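Household Operations, Unit 2: Handling Refuse in the Combined Kitchen and Sleeping Room
Instructor: Dušan Říha
Honorato Institute, Department of Domestic Services

This unit addresses dwellings in which cooking and sleeping share one room. Students are expected to have read the Pinent chapter on small interiors before the Wednesday session.

In a single-room dwelling, the position of the waste container affects both the cook and the sleeper. It should stand on the floor, clear of the walking line, and never on bedding.

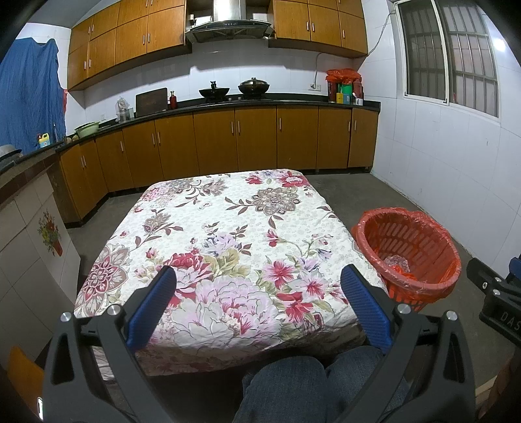 Lining a container is the first skill assessed. Any household vessel with firm sides may serve, provided the bag covers the interior and can be lifted out in one motion. An orange plastic laundry basket, lined with a translucent bag of the same color and set on the concrete floor beside the bed, meets the requirement. Slatted sides offer no barrier of their own, and the liner must therefore be inspected for tears before use. The floral bedspread should be kept clear of the rim while the bag is being fitted or removed.

Closing the bag is the second skill. Students shall gather the upper edge, press out excess air, and tie a single compact knot. Bags holding more than 500 grams of wet peelings are to be doubled. The Murkance method, in which the bag is twisted before tying, is accepted; the Endireck fold is not accepted for kitchen waste.

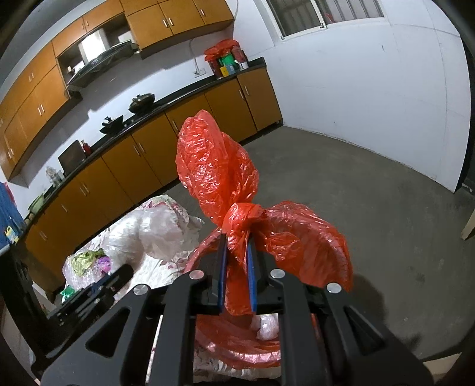

Figure 2. Red translucent bag, tied, with loops above and beside the knot.

Food still in use is to be kept apart from refuse at all times. Bags of produce placed on a table must be put away before waste is carried past.

Written work: submit a plan of 200 words for refuse handling in a room of your choice. A labeled floor sketch is required. Plans are due at the start of the April practical.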